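Visit to the Prollow paper mill, 2023-03-20

We got to the mill a little before ten and parked behind the loading dock, where the signs tell visitors to go. Kirsty Haworth met us at the gate and handed out ear plugs. The tour is free but you have to book, and they take one group in the morning and one after lunch.

The first stop was the pulp room. Prollow makes its paper from cotton offcuts and old sheets, which come in bales from a laundry supplier. Each bale weighs 600 pounds. The cloth is cut up, cooked and beaten until it looks like thin oatmeal. It smells like a wet dog in there, and the floor is slick, so wear shoes with some grip.

The paper machine is 86 feet long and runs slower than I expected. Lukian Antoniuk has worked on it for most of his life and let us feel a sheet before and after pressing. He said the felts are the expensive part and are changed every August, when the mill shuts down for two weeks.

Upstairs, sheets are sorted by hand against a window. Rejects go back to the pulp room.

The shop sells seconds by the pound. I bought a pack of Vitlow, their heavy watercolor stock, and a few envelopes. They only take cards. Lunch was at the diner across the bridge, where the soup was good and the service slow.

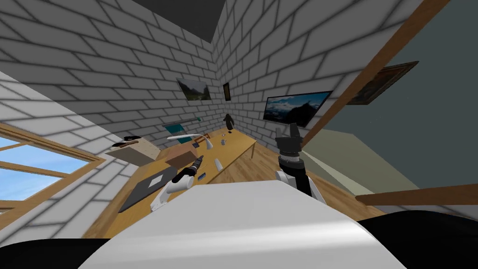
The afternoon group gets the same route in reverse, and Kirsty told us the machine is sometimes stopped by three, so book the morning if you can.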